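Cleaning and Storing Old Records at Home

Helmi Kauppinen
Hultville Household Pages, updated September

Most secondhand LPs are dirtier than they look. A record that crackles all the way through side one is often just full of dust and old fingerprints, and a wash at the kitchen sink or on a table will fix a good part of it. Scratches stay. So does groove wear from a bad needle, which sounds like a fuzzy distortion on the loud parts and gets worse toward the label.

I have 840 records, mostly children's albums, polka and radio comedy, and nearly all of them came from yard sales and the thrift store on Trudo Street. These are the methods I have settled on.

What you need

Distilled water, one gallon
Dish soap with no lotion or dye in it
Two soft brushes, one for washing and one for dry dust
Four microfiber cloths, washed without fabric softener
A dish rack with slots wide enough for an LP
New inner sleeves, the plastic-lined paper kind

Tap water in Hultville is hard and leaves white specks in the grooves. If yours is soft you may get away with it for the wash, but do the final rinse with distilled.

Washing

Brush off the loose dust first with the dry brush, following the grooves. Mix one drop of soap into a quart of lukewarm water. One drop is enough. More than that takes forever to rinse out, and soap left behind collects on the needle.

Lay the record on a clean folded towel. Wet the brush and go around with the grooves, never across them, for six or seven turns. Keep the water off the label. Paper labels from the fifties and sixties bleed color, red ones worst of all. I cut a circle from a plastic lid and hold it over the label with my thumb, and that does well enough.

Rinse the soap off with distilled water, blot with a cloth, and turn the record over onto a dry towel for the other side. Stand it in the dish rack when you are done. Mine get 39 minutes, which is one side of laundry in my dryer. Overnight is fine too, as long as the windows are shut and the cat is elsewhere.

Don't use rubbing alcohol on 78s. Most of them are shellac and alcohol dissolves it. Wash those quickly with the same soapy water and dry them right away.

Stickers and writing on jackets

Price stickers come off glossy jackets with a hair dryer on low. Warm the sticker until a corner lifts, then peel slowly and flat against the cover. Take the record out of the jacket first. Vinyl warps sooner than you would think.

On unlaminated jackets, leave the sticker alone. I ruined the front of a Hutine Brothers Christmas album getting off a tag that said 19 cents.

Ballpoint is permanent. Pencil comes off with a white vinyl eraser. Crayon, common on children's albums, can be scraped gently with the edge of a plastic card, and what is left stays.

Split seams

Fix them from the inside. Cut a strip of acid-free paper the length of the seam, fold it lengthwise, brush on white glue thinned with a little water, and slide it in with a ruler. Put wax paper on both sides of the seam and set a few heavy books on top until the glue is dry. Clear tape on the outside turns yellow and pulls the ink off when it finally lets go.

The work table

Use a table you can walk around, at a height where you aren't stooping. Bare wood is fine under towels, but wipe it down before you start — grit on the table ends up on the vinyl.

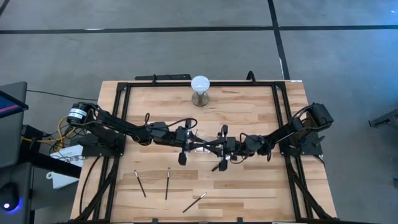

Light wood tabletop on a concrete floor.

Good light matters more than the table. A desk lamp set low and to one side shows dust, hairlines and dried soap that a ceiling light hides.

Shelving

Stand records straight up, snug but loose enough that you can pull one out with two fingers. Leaning records warp, and stacked ones get ring wear on the covers. Put a divider every foot or so.

Records are heavy. A box of LPs packed full is more than I like to carry, so I fill boxes half way and top them off with a towel. The Seppälä shelves I bought first sagged in the middle within a year, and I ended up screwing a center support under each one.

Keep them away from radiators and outside walls. Basements are all right if they're dry. If the jackets smell musty, stand them open in a dry room for a few days before they go on the shelf with the rest.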